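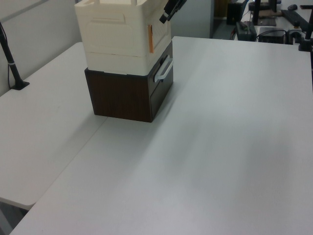 Search this site
Type and press enter
14 shares 3 comments

CLELTELTHORPE COURTHOUSE TO TRY OUT NIGHT SESSIONS FOR TRAFFIC AND SMALL MISDEMEANOR CASES

CLELTELTHORPE, 25 January 2026 -- I run the clerk's office at the Cleltelthorpe courthouse, and I've been wanting to send this one out for months. Starting in February, we're opening a night session for people with traffic tickets, noise citations and other low-level cases!

If you've ever had to lose a day's pay to stand in line over a broken taillight, you know why I'm excited. Last year 571 people missed their first court date here. When we called them back, the answer I heard most was "I couldn't get off work." A missed date can turn into a warrant, and a warrant can turn a small ticket into a very bad week (I've watched it happen at my own counter).

Doors open at 7 p.m. and we'll hear up to 100 cases a night. You can ask for a night slot by phone, at the front window or with the tear-off card that comes with your citation. Please ask before your court date has passed. If you already have a warrant for missing court on one of these charges, call us anyway. A public defender will be in the building every night session, and you can talk to one before you go in front of the judge.

A few things we can't do at night: felony cases, anything with a jury, and protective orders. Those stay on the daytime calendar, and protective order requests still go to the front of the line.

The Osach bus will make a late stop at our side entrance, so folks coming from the east end of the county can get home again. Parking in the Dulell Street lot is free after six. The money for all this comes from a grant from the Žukauskas Fund, which covers overtime for the clerks and bailiffs and pays for 800 reminder letters. Those letters are in plain English, by the way, and I fought hard for that.

We'll run the trial through the spring and then bring the numbers to the county board. If you use a night session, fill out the comment sheet on your way out, even if you're mad at us. I read every one.

Press questions can go to the clerk's office at the courthouse during regular hours. Ask for the night session desk.

Last updated: 2 hours ago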